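Telehealth cart + patient portal check, outpatient side. Walkthrough before the July go-live. Comments typed as I went, sorry for the shorthand.

Marks: OK / FIX / OPEN. FIX means before go-live. OPEN means somebody has to decide.

## 1. Sign-in and accounts

- [x] Badge tap opens the Ditent desktop. OK. Slow first time of the morning, fine after.
- [x] Password fallback when badge reader is unplugged. OK
- [ ] Auto lock set to 2 minutes on all carts. FIX. Two carts still on 30. Anyone walking by could read a chart.
- [ ] Shared login "clinic2" removed. FIX. Still there, still works. Was supposed to go last round.
- [x] Leavers switched off in Ditent. OK, checked against the HR list.
- [ ] Leavers switched off in the Zurno video portal. OPEN. Separate user list, no sync. Who owns this one?

Comment: the sync question keeps coming up. Either Zurno pulls from Ditent every night or we do it by hand and sombody signs for it. Need an answer in writing.

## 2. Patient data on screen

- [x] Name, birth date and chart number show on every page. OK
- [x] Allergy banner stays put when scrolling. OK
- [ ] Allergy banner during a video call. FIX. Video window opens right on top of it. Moved it by hand, came back on the next call.
- [ ] Preview of incoming messages turned off on the big monitor. FIX in room 14, OK in room 15.
- [x] Test patients clearly marked TEST. OK

Comment: privacy screens fitted on all carts except the one by the front desk. That one faces the chairs. Order placed with Kuzmenko, no ship date yet. Turn it to the wall until then.

## 3. Cart hardware

- [x] Wheels lock, all four. OK
- [x] Cables clipped, nothing hanging below the shelf. OK
- [ ] Battery holds through a half-day clinic. FIX on one cart. Died mid test call. Swap the pack, don't just recharge it.
- [x] Camera shutter closes all the way. OK
- [ ] Power strip mounted off the floor. FIX, room 14. Lying loose under the desk.
- [x] Speaker volume survives a restart. OK
- [ ] Drawers: device drawer locks, key signed out. OPEN. Lock is fine, sign-out sheet is missing.
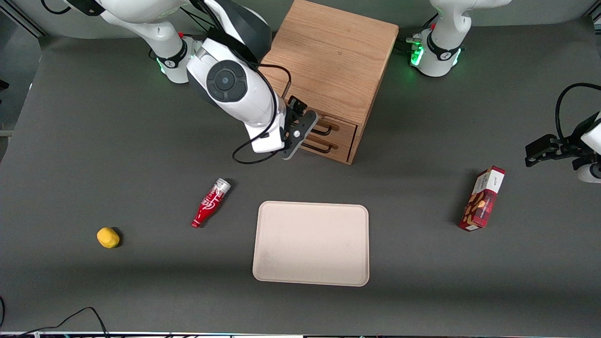

## 4. Remote readings (blood pressure, oxygen, weight)

- [x] Berel cuff pairs on first try. OK
- [x] Reading lands in the right chart. OK, tried with two test patients back to back.
- [ ] Reading lands in the right chart after a dropped connection. FIX. Cuff held the old patient's session and sent the new number to it. Stop using the "resume" button untill this is patched. Sign taped to the cuffs.
- [x] Units shown next to each value. OK
- [ ] Scale switched from kg to pounds for home patients. OPEN. Portal shows pounds, chart stores kg. Rounding looks right but pharmacy should say yes before we do.
- [ ] Out of range reading sends an alert. FIX. Alert went to the old nurse pool. Pool was renamed, rule wasn't.

Comment: the dropped-connection one is the worst thing on this list. Reported to Berel support the same morning, ticket open. If it isn't closed by go-live, home cuffs wait. Clinic cuffs can run with a manual name check.

## 5. Cleaning and handling

- [x] Wipes stocked at each cart. OK
- [x] Wipes are the kind the screen maker allows. OK
- [ ] Cuffs wiped between patients. OPEN. Staff say yes, log says nothing. Log has blank rows.
- [ ] Trays for clean and used devices labeled. FIX. Same tray getting used for both in room 15. Labels, both sides, big letters.
- [x] Tablets out of their cases for wiping. OK
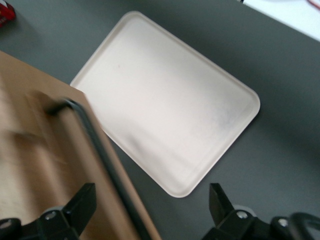 *Checked and typed up by Clinic Systems, outpatient. Send corrections to the shared inbox.*

## 6. Network and downtime

- [x] Wifi holds while rolling a cart down the main hall. OK
- [ ] Wifi in the far exam room. FIX. Video froze twice. Access point is behind a metal shelf, try moving the shelf first.
- [x] Downtime forms in the red binder, current version. OK
- [ ] Downtime drill run with evening staff. OPEN. Day staff done. Evening staff never got the invite.
- [x] Cloud backup restore tested on a dummy chart. OK, came back whole.
- [ ] Phone number for after hours help posted on every cart. FIX. Old number on most of them.

Comment: asked for the last restore report from the Ditent side, got a login page. Need the real PDF for the folder.

## 7. Consent and paperwork

- [x] Video visit consent shows before the call starts. OK
- [ ] Consent in Spanish. FIX. Button is there, page it opens is in English.
- [x] Patient can say no and still book in person. OK
- [ ] Proxy access for parents ends on the right birthday. OPEN. Setting found, nobody here sure what it should be. Ask legal.

## Do first

1. Cuff session bug, section 4
2. "clinic2" login, section 1
3. Alert pool name, section 4
4. Banner hidden by video, section 2
5. After hours number, section 6

Recheck on all FIX items at 2 pm the day before go-live, carts plugged in and in their own rooms please. OPEN items need a name next to them by then or they go to the clinic manager as is.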